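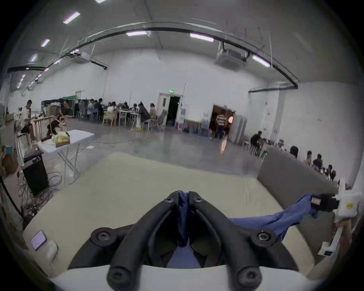

Drying and creases in a flat with no tumble dryer
Rustcombe Neighbours > Home > Laundry

Karine Wong
Posted 10 January 2020

I moved into a one-bedroom flat near the old bus station in June and have spent the months since living inside a damp clothes horse. There is no garden, no balcony and no tumble dryer. There is a bathroom without a window, a bedroom with a window that opens the width of a paperback, and a living room where everything else happens.

My clothes take two days to dry. The jeans take longer and come out able to stand up by themselves. The T-shirts have a ridge across the chest where they hung over the bar, so I go to work looking as if I have been posted through something. Everything smells faintly of pond.

I own a Bergeron iron, 2100 watts according to the label, which was my aunt's and spits brown water on anything white. I don't own an ironing board and have nowhere to put one, unless I sleep on it.

What I'd like to know:

Is there a way of drying things indoors that doesn't turn the windows into a water feature?
Can I get away with not ironing T-shirts and the like?
Is a dehumidifier worth it or is it one of those things people buy and then feel obliged to praise?

The landlord's advice was to "open a window and put the heating on", and I'd like him to come round and read my meter while he says it.

Helpful? 14 people had this problem too

Gordon Desjardins
1499 posts

Get a tumble dryer.

Solange Hiebert
Accepted by the original poster

Gordon, she hasn't got room for an ironing board.

Karine, I lived for years in a basement flat on the hill, and I dried the washing of two adults and a teenage goalkeeper in it, so I have opinions. Start with the machine, because most of the trouble starts there. If your things are still heavy when they come out, put them through a second spin at the highest speed the labels allow. It costs very little and the water goes down the drain, where you want it, and doesn't have to pass through your curtains first. Leave delicate things out of this. A wool jumper that has been through two fast spins will fit Pilau, my cat, and he won't thank you.

Don't cram the drum. I know it feels thrifty. A full drum means everything comes out in one plaited lump and you spend ten minutes finding the end of it. Two smaller loads on different days will dry faster than one enormous one, and you'll have somewhere to sit in between.

Then move the clothes horse. I'd bet money it's in front of the radiator, where everybody puts it, steaming like a horse of the other kind. Put it in the bathroom with the door shut and the extractor fan running, if the fan works. Hold a single sheet of loo paper up to the grille. If it sticks, the fan is pulling. If it drops, write to the landlord about that and leave the heating out of it. A bathroom with no window and no fan is a cupboard with a bath in it, and nothing has ever dried in a cupboard.

If the fan is hopeless, use the bedroom in the daytime with the window open its paperback's width and the door closed, so at least the damp keeps to one room. Wipe the glass down in the morning with an old towel. It's a miserable little job, and after a week you'll find you rather look forward to it, like weeding.
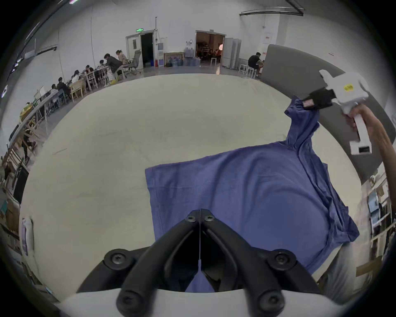
As for hanging, leave gaps. Every other bar, if you can spare them. Air has to get between things, and a clothes horse packed solid is only a very tall pile. Turn jeans inside out and hang them by the waistband, with the pockets pulled out like a cartoon bankrupt. Thick hems and pockets are where the pond smell lives.

T-shirts and shirts go on hangers, never over a bar. Do up the top button on the shirts, smooth down the collar, tug the side seams, and hang the hanger from the shower rail. You'll be rid of the ridge across the chest. Plastic hangers are better than wire ones, which leave you with little horns at the shoulders. Knitwear dries flat on a towel, and it will take as long as it likes.

If a thing already smells, don't wear it and hope. Wash it again, hotter if the label will stand for it, and check the door seal on your machine while you're down there. I once blamed a flat for a smell that was coming entirely from one sock in a rubber fold.

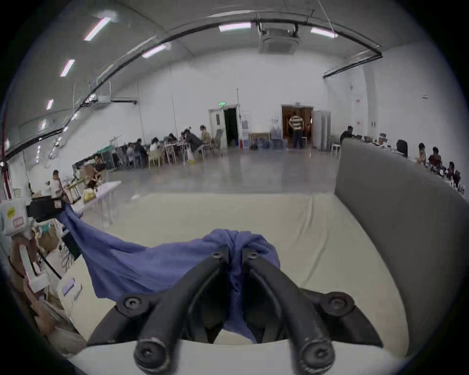
Creases are mostly made in the time between the end of the cycle and the moment you remember there was a cycle. Set a timer, take everything out straight away and give each piece one hard shake, the sort that makes a crack. Then decide where it's going and put it there, because a T-shirt dropped "just for now" will set in whatever shape it landed. You can see how fabric behaves on any table: the blue cloth on the cream tabletop in the photo has dark folds where it's gathered up and much smoother stretches where it lies out across the surface. Spread a thing out with your palms, working from the middle towards the hems, and you've done half the ironing with no iron at all. Fold it while it's properly dry and still a bit warm from the airing, and put something dull and heavy on the pile. I use a gardening encyclopaedia.

What I would still iron: anything linen, anything for a funeral, and the collar and cuffs of a shirt you'll be wearing under a jumper. The rest of the shirt is between you and the jumper.

About that iron. Brown spit is usually old scale and whatever your aunt starched in 1980-something. See whether the maker's instructions give a way of cleaning it and follow that. If it still spits, run it dry and use a clean damp cloth between the iron and the garment. If the flex is cracked or the plug gets hot, retire it with honours.

On the board: a thick cotton blanket folded in four on a solid table does perfectly well, with an old sheet on top. Check the table can take the heat, since a varnished one will go cloudy and a borrowed one will go cloudy faster. My mother used the top of a chest freezer. I wouldn't, but her pillowcases were beyond criticism.

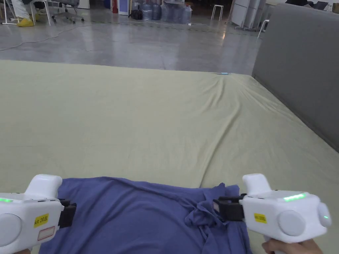
The dehumidifier, then. I have a Furel and I did feel obliged to praise it at first, having paid for it. I'd now say it's worth having if you stick to some rules. Shut the door of the room it's in, and the window too, or you'll be attempting to dry Rustcombe. Put it near the clothes but not underneath them, where they can drip on it. Use the laundry setting if it has one. Empty the tank before bed, because mine beeps when it's full and it is always full at ten past three. My load of shirts is generally dry by the following morning. It does hum. The goalkeeper said it helped him sleep, but so did everything.

Before you spend anything, ask whether the library of things behind the swimming baths has one to lend. Try it for a week in the wettest part of winter and you'll know.

Helpful? 31 people said yes

Lertchai Tanasarn

Mostly agree with Solange. I'd add a couple of bits.

Take a dry bath towel, lay the wet T-shirt on it, roll the pair up tight and kneel on it. You'll be surprised how much comes out. Good for one or two things you need for tomorrow, daft for a whole load.

Don't use a fan heater on the clothes horse. My cousin did it with a 2000 watt one to save time before a wedding, went out for milk, and came back to a scorched sleeve and a very awake neighbour. A plain cold fan pointed across the washing is much cheaper to run and works nearly as well.

Also the launderette by the station will let you use the dryers without washing there. Take the jeans and towels, leave the rest at home. Bring your own coins, the change machine has been "awaiting parts" for as long as I've lived here.

Karine Wong

Thank you all. I did the loo paper test and the sheet fell straight into the bath, so that's a letter to write. T-shirts are on hangers as of this evening. I found the sock too, Solange. It isn't even mine.

Gordon Desjardins

They do small tumble dryers now.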